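3.2 The desk-tidying task and how the students recorded it

Of the three tasks in the term's project, the desk-tidying one was the simplest to set up and, to our mild surprise, the one the students argued over most. The materials were ordinary stationery, a black mesh desk organiser and a black tabletop, and the instruction on the sheet ran to a single sentence: move things between the table and the organiser, using only the hand-held grippers, in movements that a two-fingered robot arm could later copy. Figure 4 shows the work as the gripper cameras recorded it.
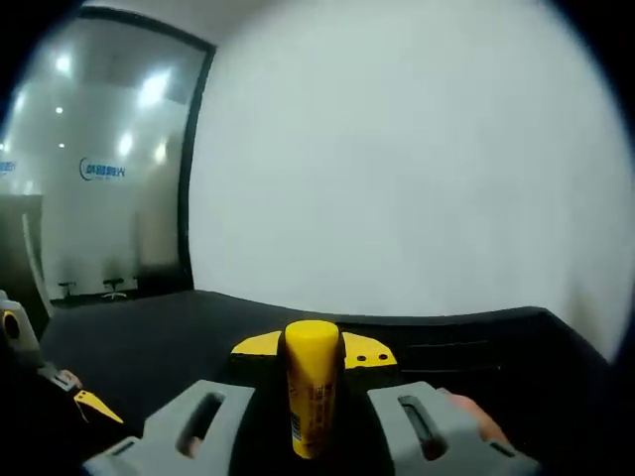
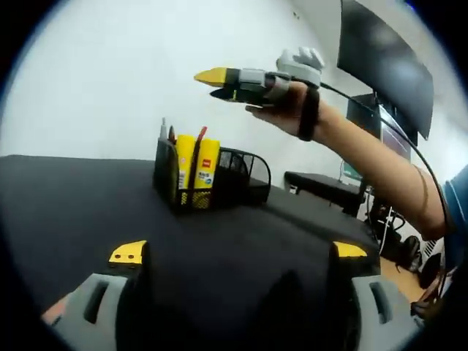
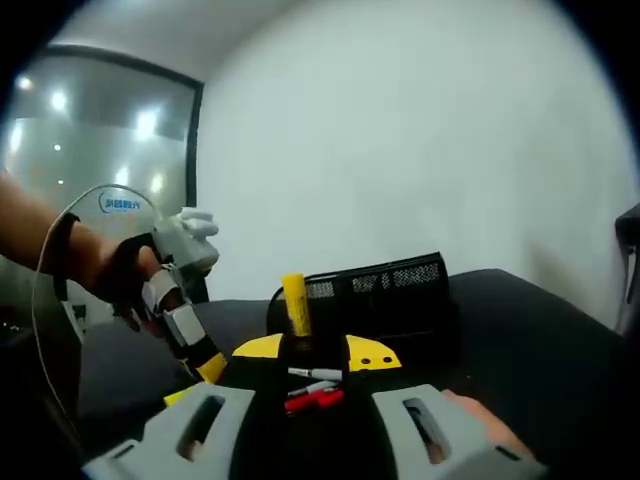
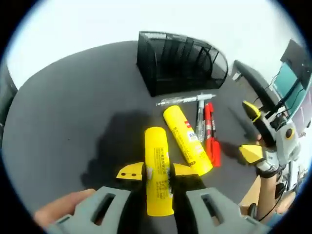 Figure 4. Views from the hand-held grippers during the desk-tidying task, with the yellow stick in the grip in panels 1 and 4. Panels are not necessarily in order of recording.

The camera's view makes everybody clumsy at first, and one should not read much into a student's first afternoon, according to Ourania Kontogiannis. Her own rule was to throw away the whole of the first session and begin counting from the second. We followed her in this, though it hurt a little to do so, as the first Thursday had been a long and cheerful one and the students were rather proud of it. What they lost in recordings they made up for in habits. By the following week most of them had stopped twisting the wrist halfway through a lift, and they had begun, without being told, to pause for a moment before closing the fingers - a small thing, but one that made the later work of cutting up the recordings a good deal easier.

The class collected 948 recordings for this task, out of 2,493 across the whole project. Each pair of students kept a paper log beside the table, in which they wrote the pair's initials, the object they meant to move and a tick or a cross for whether they were happy with the attempt. We had thought of doing this on a laptop, and Barış Kurtuluş had even written a very nice little form for it, but it is awkward to type with your hands strapped into anything, and the partner who was free usually preferred a pencil. The logs are untidy and in places hard to read. They were still the most useful thing we had when it came to deciding which recordings to keep.

Glue sticks gave the students a lot to talk about. A stick standing on its end is a pleasant thing to pick up, and the beginners always went for it first. Lying down it is much less pleasant, as it will roll if one finger touches before the other, and several pairs spent the better part of an hour learning to bring both fingers in evenly. Pens and markers raised a different question, namely where along the barrel to hold them. Valentyna Derkach's group held theirs near the cap and Jacobus Mokgethi's group near the middle, and neither would give way. In the end we let both groups carry on and simply wrote down which was which. We return to this in Section 4, where the difference shows up more clearly than we had expected.

Working with two grippers was left as a choice for each pair. Some students liked having the second hand ready to steady the organiser or to clear a pen out of the way, while others found that they forgot about it altogether and let it drift. We asked only that both hands be kept in use or kept still, and that nobody reach in with bare fingers to put something right in the middle of an attempt. This last rule was broken quite often in the early weeks (it is very hard to watch a pen roll and do nothing), and each time the attempt was given a cross in the log and begun again.

After the logs and the recordings had been gone through together, 400 attempts were set aside for the first round of training on the department's arm, which the students call Trendel. The choosing was done by the class over two sessions, with each pair judging work that was not their own. We would recommend this to anyone planning a similar course. The students were kinder to one another than we would have been, but they were also much quicker to spot a hesitant grasp, having made the same one themselves a week or two earlier, and their remarks in the margins of the logs are now used as the starting notes for the next year's group.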